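From: Declan Stubbs
To: flodeo-users
Subject: Re: [flodeo-users] Contact segmentation in 2.x, please try it
Date: March, 16:42

Tamihana wrote:

> We have now merged the new contact segmenter into the main branch.
> It takes the finger width signal and the wrist camera pose and cuts
> each bed-making recording into approach, grasp, drag and release,
> with no hand labels needed. On the Parkham set it finds the right
> boundaries nearly every time and we think people can switch off the
> old threshold method. The planner can then treat each segment as a
> skill and chain them. Both hands are handled.
>
> If you have cloth data of your own, please run it and tell us how
> you get on. Defaults should be fine for most people.

Thanks for this, and for merging it before the docs were perfect. I ran it over our own cloth recordings for the last two evenings and I'm afraid I'm not as cheerful about it as you are. I'd ask that the old threshold method stays in for now, at least behind a switch.

What I ran: 53 recordings, two-handed, all of people straightening or tucking sheets, none of them from the Parkham set. Stock config, fresh checkout, no changes apart from the path to the calibration file. Of those, 12 came back with segments I would be happy to hand to the planner as they are. The rest had at least one boundary I would have to move by hand, and a fair few had a grasp reported while the fingers were still on their way in.

The trouble, as far as I can make out from the code, is in what you take as evidence of contact. The segmenter looks for finger width going down and then staying flat. With a mug or a box that works, because the flat part comes early and at a width that can't be mistaken for anything else. With a sheet, the flat part comes when the fingers are all but shut, and a closed gripper holding one layer of thin cotton gives nearly the same width as a closed gripper holding nothing. Our width reading is not good enough to tell them apart and I doubt that yours is.

One still to go with that, so we are all talking about the same thing. It's from our set, seen from one of the two grippers: 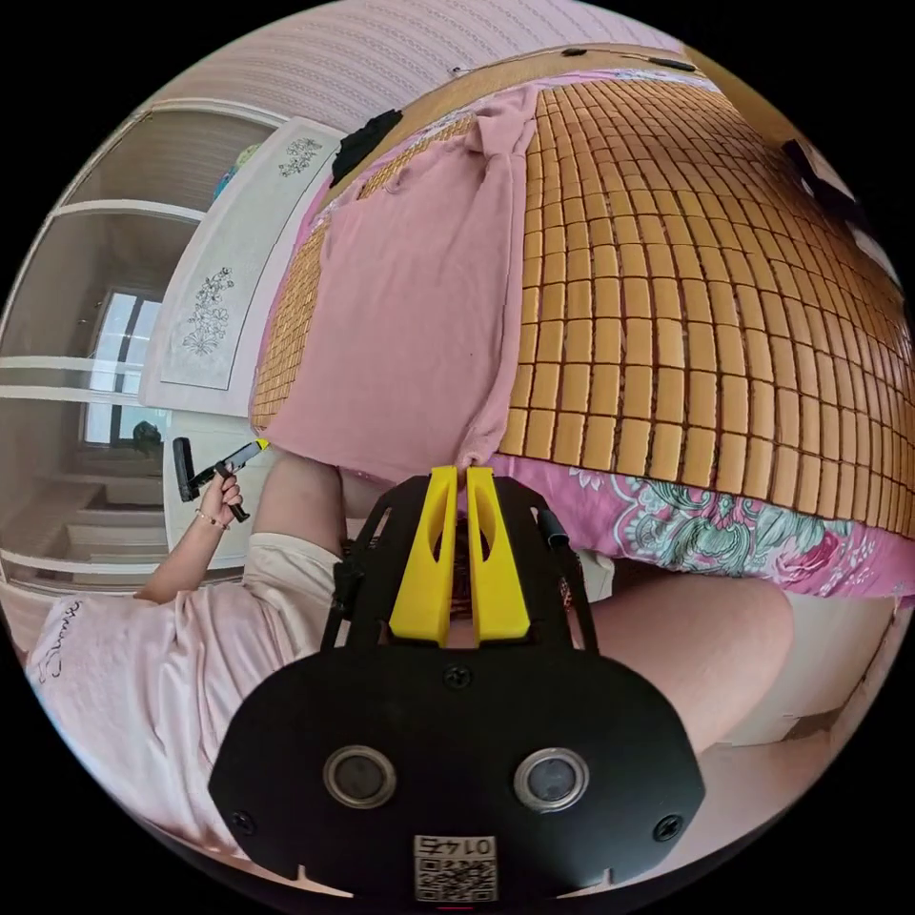 Fingertips at the hem of the pink sheet, very nearly touching. Second gripper over on the left.

Looking at that one instant, I could not tell you whether the cloth is between the fingers or just in front of them. I asked two people here and got two answers. So when the segmenter puts out a grasp label with a confidence near the top of its range at widths like that, I want to know where the confidence comes from. As far as I can see in score_contact() it comes from how flat the width signal is, and nothing else. That is a measure of how still the operator's hand is. Call it that if you like, but please don't call it contact.

Second thing, the two hands. Your message says both are handled. What I find is that each hand is cut on its own and the results are put side by side afterwards. For a sheet that seems wrong to me. One hand is often keeping a bit of tension on while the other moves along the edge, and the first hand then shows up as a single long grasp with nothing going on in it. The planner takes that as "wait", drops the arm to its rest pose, and lets go of the corner. I watched it do this in the simulator again and again before I worked out that it wasn't my own bug. Is there any plan to cut on the pair?

Third, the pose gate. There is a hard-coded 400 ms window in which the wrist pose has to stop changing before a grasp is allowed. I can't find it in the config or in the docs. It is fine for somebody who comes in, stops and picks up. It fails for anyone who pinches a hem while still moving, and people do that with bedding all the time. When I made the window shorter the missed grasps mostly went away and the false ones got worse, so I don't think there is a good single value. It should at least be a setting.

On the Parkham numbers. I don't doubt them, but I would like to know what the boundaries were compared with. If the reference labels were made by somebody looking at a plot of finger width, then the test is asking whether the code agrees with a person reading the same signal. Were they made from the video, and by somebody who hadn't seen the output? If so, could the label files go up next to the recordings? I had a look and only found the recordings.

I also tried the route Hirnitz suggested on the earlier thread, with a small check on the wrist image after the width test: take a patch between the fingertips, see whether it moves with the gripper or with the bed over the next few frames, and throw the grasp out if it moves with the bed. It is slow and rather crude. It gets badly muddled where there is a lot of pattern right behind the fingers, or plain cloth with hardly any texture to follow. But it threw out most of the early grasps, and the ones it wrongly threw out were ones I'd have wanted a person to look at anyway. I can post the patch if people promise not to merge it as it stands.

So, what I'd ask for:

- keep the threshold method in the tree until there is a comparison on somebody else's data
- move the pose window into the config
- add an "unsure" label and let the planner refuse to chain across it
- say in the README that the defaults were set on Parkham

The third one matters most to me. I can work with a tool that leaves me up to 12 spans a recording to check by eye. A tool that is wrong and certain costs me far more, since I have to check every boundary to find the bad ones - and then I might as well have labelled the lot myself.

Logs and the config dump are in my usual directory. Two of the recordings have a clock jump near the start, so skip those if your loader is strict about it.

Has anyone else run this on cloth that isn't Parkham? I would be quite glad to hear that I've got a setting wrong.

Declan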